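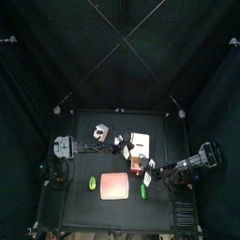
Robotics Club: Two Arms Are Better Than One

Print this item | E-mail this item

The Prititano club has had a great spring so far, and the two-arm team is the reason half the school now wanders past Room 5 at lunch. If you haven't stopped in yet, please do! The students love an audience, and they will talk your ear off about grippers if you let them.

This season's project is called Cleltlow, after a typo in the team's first planning document that everyone liked too much to fix. The goal is simple to say and hard to do: get a pair of robot arms to sort small groceries and boxes onto a tray, with one arm handing things to the other whenever the reach gets too long. A person does this at the kitchen counter without a thought. The arms need to be shown, over and over, by a student driving them by hand, and then the software tries to copy what it was shown.

"Over and over" is no joke. The team set itself a target of 400 practice runs before the Urnarport meet, and each run has to be done with care, start to finish, or it gets thrown out and done again. Students work in pairs, one driving and one keeping the log, and they swap after every few runs so that hands don't get tired and tempers don't get short. The log keeper has the tougher job, if you ask me. You have to write down what was on the table, who drove, and what went wrong, and you have to do it fast enough that the driver isn't sitting there tapping a foot.

Boxes were the first thing the team learned to pick up, and they are still the favorite. Flat sides, square corners, and a gripper can close on them from almost any angle. Small cartons did well right from the first week. Round green things are another story. The lime shape rolls if you breathe on it, and the cucumber shape likes to swing around when it's held near one end. Tharushi Seneviratne, who coaches the team, had the students practice with their own hands first, using only a thumb and one finger and moving very slowly. It looked silly and it helped a lot. Drivers started coming in from above and closing gently, and the drop count in the log went way down the very next session.

The other big lesson was about the work area itself. Early on, the team practiced out in the open classroom, and the camera software got confused by people walking by, by backpacks, and once by a very shiny jacket. Now there is black curtain around the table and a matte black top, and the printed tags on the grippers are much easier for the software to find. The students sewed the curtain hems themselves (thank you to the costume shop for the loan of the machine, and for the patience). Cable wrangling is still on the to-do list, and so is a better way to hold the tray in place.

What I enjoy most is how the group argues. They argue about whether the left arm should always go first. They argue about which way a box should face. Then they try both ways, look at the log, and move on to the next thing to argue about. A couple of our newest members had never touched a robot before September, and they are now the ones explaining the handoff to visitors.

The Wickramasinghe family fund has offered to match parts donations again this year, up to 2 for 1, so any spare tools, extension cords, or storage bins you can part with will go a long way. Gently used is fine. Drop them at the front office with a note that says "robotics."

Open practice is on 24 March 2025, right after the last bell, and it runs until 5. Parents, little brothers and sisters, and curious teachers are all welcome. Visitors get a turn at driving once the team has finished its runs for the day, so wear sleeves you can push up and leave the bulky bracelets at home. New members can sign up at the door. There is room for 4 more, and you don't need to know how to code!

Contact the newsletter desk | Copyright Prititano School News | Back to top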